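The Five-Second Fold: A Gallery for Doubters

Posted October 13, 2024

I have been folding laundry for other people since long before there were folding methods with names, and I don't believe most of what gets said about them. The Amoson booklet says a pair of shorts should take five seconds. The Sarpong method wants everything in thirds and standing on edge in the drawer like index cards. I tried both on gym shorts, the most annoying thing in any basket.
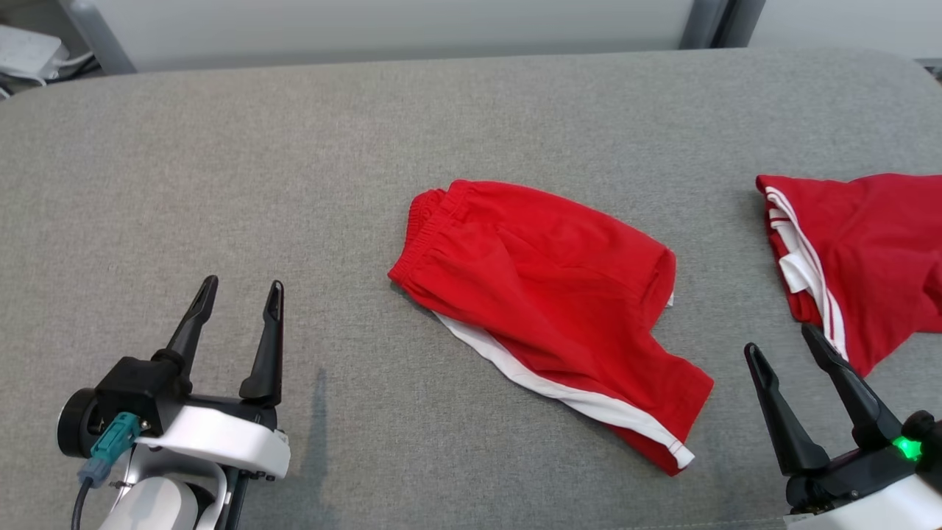
Gym shorts are annoying for one reason, and that's the elastic. A T-shirt lies down when you tell it to. Shorts have a waistband that bunches up and pulls everything above the leg toward the middle, so the two halves never quite agree. The booklet draws its shorts with a perfectly flat waist. I would like to know where they bought them.

The lengthwise fold, one leg over the other, is where every method starts, and I have no quarrel with it. You get a long narrow shape and you can see right away if the hems match. What I doubt is the next step, where you're supposed to smooth the whole thing "with one confident stroke." Cotton that sat in a basket overnight doesn't care how confident you are. It keeps its creases until you iron it, and I am not ironing gym shorts.

Stripes are the one honest guide you get. If there's a white stripe down the side, fold so it runs along the edge, then look at it. A straight stripe means a straight fold. If it wanders off toward the middle, start over or decide you can live with it. I usually decide I can live with it.

Where you fold matters more than the booklets let on. Upholstery grabs the cloth a little, which helps when you're lining up a hem and gets in the way when you want to slide the finished pile over. Toivo Räsänen wrote to me in January to say a hard table is the only serious surface. He may be right. His back must be better than mine.

As for standing shorts on edge in a drawer, I gave it two weeks. They fell over the first time I took a pair out. The Liloneo drawer dividers are supposed to fix that, and maybe they do, but I'm not buying plastic walls for my shorts. Mine are back in a flat stack, red ones on top.

I'll try towels next. My expectations are low.

2,883 shares | 4 comments

Contact | © 2024 Nitico Home Pages | Back to top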